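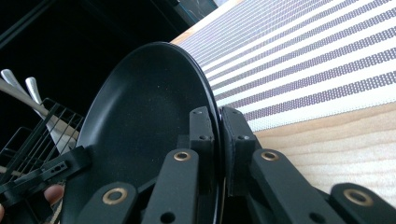 Schwarze Pfanne mit mattem Innenleben.

Eure Fragen zum Kochen in der Ferienwohnung

Lesezeit: 6 Minuten

83 Kommentare · 111 Mal geteilt

Seit meinem Beitrag über unsere zwei Wochen in Zirnport ist mein Postfach voll, und fast immer geht es ums Essen. Was nehmt ihr mit, was kauft ihr vor Ort, wie haltet ihr das aus mit diesen Miniküchen? Ich habe im Juli angefangen, die Fragen zu sammeln, und jetzt komme ich endlich dazu, sie der Reihe nach zu beantworten (na ja, so halbwegs der Reihe nach). Wenn eure nicht dabei ist: ab in die Kommentare damit!

Kocht ihr im Urlaub wirklich jeden Tag selbst?

Nein, um Himmels willen. Wir kochen abends meistens selbst und gehen mittags irgendwo eine Kleinigkeit essen, das ist fast überall günstiger als abends, und die Kinder sind mittags auch deutlich besser gelaunt. Am Anreisetag kochen wir grundsätzlich nichts, da gibt es Brot, Käse, Gurke und fertig. Ich habe früher mal versucht, nach sieben Stunden Autofahrt noch ein Risotto zu rühren. Das war keine schöne Stunde für unsere Ehe.

Was nimmst du von zu Hause mit?

Viel weniger als früher! Mein eigenes Messer ist immer dabei, in ein Geschirrtuch gewickelt und mit zwei Gummis drum. Dazu ein kleiner Sparschäler, Salz und Pfeffer, Kreuzkümmel, Paprikapulver, ein Fläschchen Olivenöl und die Espressokanne. Außerdem ein paar Schraubgläser, leer, für Reste und für alles, was man offen nicht im Kühlschrank stehen haben will. Wer mit dem Zug fährt, lässt die Gläser weg und nimmt Dosen aus Kunststoff, das habe ich auf dem Weg nach Brelura auf die harte Tour gelernt (Stichwort Tomatensoße, Stichwort Rucksack meines Mannes).

Fragst du vorher nach, was in der Küche vorhanden ist?

Ja, immer, und zwar ziemlich genau. „Voll ausgestattete Küche“ kann alles heißen. Ich schreibe eine kurze Nachricht und frage nach der Zahl der Kochplatten, nach einem Backofen, nach einem großen Topf und einem Sieb. Das Sieb fehlt am häufigsten, ich schwöre es euch. Die meisten Vermieter antworten nett, und bei der Gelegenheit merkt man gleich, ob jemand sich kümmert. Unsere Vermieterin in Zirnport, Frau Tesfamariam, hat mir sogar geschrieben, welche Platte schneller heiß wird. Solche Leute liebe ich.

Pfannen in Ferienwohnungen sind doch immer zerkratzt. Was machst du da?

Kommt drauf an, wie schlimm. Wenn nur ein paar feine Linien drin sind, brate ich ganz normal, aber mit etwas mehr Fett und mittlerer Hitze. Wenn sich die Beschichtung sichtbar löst, lasse ich die Pfanne im Schrank und sage dem Vermieter Bescheid. Viele freuen sich über den Hinweis, die wissen das gar nicht. Und bitte, bitte keine Gabel und keinen Metallwender in beschichteten Pfannen, auch wenn es nicht eure eigene ist. Ein Holzlöffel kostet im Supermarkt fast nichts, und ich habe inzwischen schon mehrere in fremden Schubladen zurückgelassen. Als Spende sozusagen.

Wie sieht bei euch so ein typischer Wochenplan aus?

Plan ist ein großes Wort. Ich überlege mir drei Gerichte, die sich Zutaten teilen, und kaufe dafür am ersten Morgen ein. Zum Beispiel Ofengemüse mit Feta, am nächsten Abend die Reste vom Gemüse mit Nudeln, und dann Omelett mit allem, was noch da ist. Danach gucken wir, was der Markt hergibt. Bei mir liegt die Grenze bei 60 Euro für den ersten großen Einkauf zu viert, darin sind auch Kaffee, Milch und das Frühstückszeug. Klappt nicht immer, aber wenn ich mir keine Grenze setze, kaufe ich drei Sorten Oliven und vergesse das Brot.

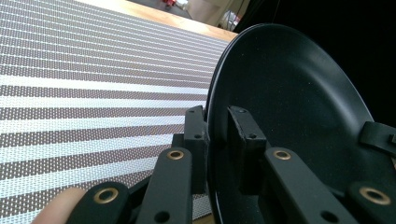

Beim Frühstück sind wir übrigens völlig unkreativ: Joghurt, Obst, Haferflocken, und wer will, holt Brötchen. Das läuft jeden Tag gleich und keiner muss vor dem ersten Kaffee eine Entscheidung treffen.

Gibt es ein Rezept, das immer geht?

Meine Kichererbsenpfanne! Eine Zwiebel in Öl weich werden lassen, Kreuzkümmel und Paprika dazu, kurz mitrösten, dann 2 Dosen Kichererbsen (abgetropft) und eine Dose Tomaten. Zehn Minuten köcheln lassen, zum Schluss eine Handvoll Spinat oder was der Laden sonst so an Grünzeug hat, Salz, ein Spritzer Zitrone. Dazu Brot. Für die Kinder lasse ich den Spinat weg und tue so, als wäre es ein anderes Gericht. Den Tipp mit der Zitrone habe ich von Kyu-ri Seo, mit der wir uns in Brelura eine Woche lang die Terrasse geteilt haben, und seitdem mache ich es nie mehr ohne.

Wir haben nur eine einzige Kochplatte. Hilfe?

Geht, wirklich! Denkt in einem Topf. Nudeln, bei denen die Soße gleich mitkocht, Linsensuppe, Reis mit Gemüse. Couscous ist auch super, den muss man nur mit heißem Wasser aus dem Wasserkocher übergießen und abdecken, und die Platte bleibt frei für alles andere. Kartoffeln koche ich dann gern schon am Nachmittag und mache abends einen Salat draus, der schmeckt lauwarm oder kalt sowieso besser.

Was machst du am Ende mit den Resten?

Die letzten zwei Abende kaufe ich nichts mehr ein außer Brot. Was übrig bleibt, wird Reiseproviant, und Ungeöffnetes lasse ich da, wenn es für den Vermieter in Ordnung ist (vorher fragen, manche müssen alles wegwerfen). In Trasov stand im Flur ein Regal, in das alle Gäste ihre Reste stellen konnten, Nudeln, Tee, Zucker, halbe Gewürzgläser. Da haben wir uns eine halbe Küche zusammengesucht und am Ende selbst wieder aufgefüllt. Warum gibt es das nicht überall?

Muss man vor der Abreise die ganze Küche putzen?

Schaut in die Hausordnung, das ist überall anders geregelt. Ich spüle immer alles ab, räume die Sachen dahin zurück, wo ich sie gefunden habe, wische den Tisch und den Herd und leere den Kühlschrank. Den Müll auch, logisch. Mehr mache ich nur, wenn es ausdrücklich verlangt wird. Und weil die Frage auch kam: Ja, ich mache am Anreisetag ein Foto vom offenen Geschirrschrank, sonst weiß ich nach zwei Wochen nie, wo die Schüsseln hingehören.

Lohnt sich das finanziell überhaupt?

Für uns schon. Einmal zu viert abends essen gehen hat uns in Zirnport 83 Euro gekostet, mit Getränken und einem Nachtisch, den am Ende ich gegessen habe. Dafür kochen wir fast eine Woche. Aber ich will es gar nicht nur am Geld festmachen. Ich mag es, im Urlaub über einen Markt zu laufen und nicht nur zu gucken, ich mag es, barfuß am Herd zu stehen, und ich mag es, wenn die Kinder um acht im Schlafanzug am Tisch sitzen und kein Mensch auf die Rechnung wartet. Wenn ihr im Urlaub auf gar keinen Fall kochen wollt, dann lasst es! Ist ja euer Urlaub.

Kommt noch eine Packliste zum Ausdrucken?

Ja, die ist fast fertig. Ich muss nur noch entscheiden, ob das Sieb draufkommt. Mein Mann sagt nein, ich sage ja, und gepackt wird bei uns von mir.

111 Mal geteilt · 83 Kommentare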